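Zemcombe 小屋图集：客房换季整理

搜索 请输入关键词 搜索

Zemcombe 小屋一共三间卧室，这一页记录的是最小的那间客房。每年一月和初夏各整理一次，把床上用品全部撤下，清扫墙边和床下，再换上当季的被褥。本次整理由 Sigrún Hjaltested 负责，文字由 Christos Triantafyllou 记录，页面更新于 2026-06-26。

房间不大，门朝走廊，进深只够放一张床和一个窄柜。去年把原来的高床架拆掉了，床垫改为低放，房间显得宽了一些，晚上起身也方便。拆下来的床架存放在后院的储物间，螺丝装在袋子里，用绳子绑在横档上，以后要装回去可以直接找到。

整理的顺序没有大的变化：先开窗，再撤枕套和被套，然后吸床垫表面和四边的缝。靠墙的一侧容易积灰，要把床垫往外拉一点才能够到。床垫很重，一个人拉的时候先拉床尾，再拉床头，不要提着罩面的布料用力。

客房的寝具大多不成套，是几年里陆续添的。被子有印花的，也有素色的，枕头用白色。有亲戚带孩子来住时，就把印着卡通鸟的那床拿出来，大人来住时换素色薄被。床罩洗一次要晾很久，所以一年只拆洗两次，平时用湿布局部擦拭。

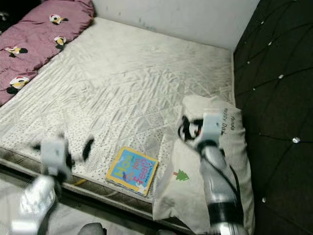
客房的床：白色菱格绗缝面，左上是卷起的粉色卡通鸟图案被子，右侧白枕头靠着深色软包。

床面的白色绗缝布有些缎子的光泽，铺上去容易起皱，灰色的印子也比较显眼。靠墙和右边的印子最多，列入下一次清洗。清洗时先用温水加少量中性洗涤剂，从外圈往里擦，再用干毛巾按压吸水，最后开窗通风一个下午。这种布不要用硬毛刷，绗缝线被刷毛以后很难复原。

墙面是米白色，贴近床面的地方有淡淡的暗痕。用白橡皮轻擦可以去掉一部分，剩下的等秋天补漆时一起处理。上次补漆用的是 Kundside 的哑光漆，剩下的半罐放在楼梯下面，罐盖上写了房间名。补之前先在门后试一小块，颜色放久了可能会有差别。

深色软包上的菱形格子和亮面扣子，平时用干的软毛刷扫一遍即可。扣子周围的凹处最容易藏灰，毛刷要顺着缝线的方向走。不要用湿布反复擦扣子根部。若发现有扣子松动，先用胶带固定，再告诉 Sigrún，她那里有同色的粗线和长针。

尺寸和用品记录

柜子最上层隔板长 127 厘米，放一床厚被和两个枕头正好。收纳袋一律用 Zornia 的大号袋，布面，带透气口，每袋放一床被子。去年试过抽真空的袋子，羽绒被取出来以后很久都蓬不起来，今年不再使用。

新买的夏被一床，Pasaribu 牌，价格 168 元，放在柜子第二层左边。旧的那床边线开了，已经拆下来做垫布，铺在储物间的木架上。备用枕套也在第二层，按大小叠好，开口朝里。

下半年的安排

一、清洗床面，处理靠墙一侧的灰印。
二、补墙漆，范围只限床面以上 25 厘米以内。
三、换柜门合页，右边那扇关不严。
四、联系送货，把走廊里暂放的旧椅子运走，运费报价 675 元，还在和另一家比较。

借住的客人请注意：被子用完后卷起来放在床上靠墙的一侧即可，不需要叠回柜子里。脏的枕套放进走廊的布袋。离开前请把窗户留一条缝，下雨天除外。房间里不要放香薰和蜡烛，饮料请放在柜面上，不要放在床面。需要加被子的，柜子第二层可以自取，厚被在最上层，取的时候用门后的矮凳。

另外两间卧室的整理还没有做完，图片会放在单独的页面。主卧的窗帘送去改短，取回以后再拍。

文字：Christos Triantafyllou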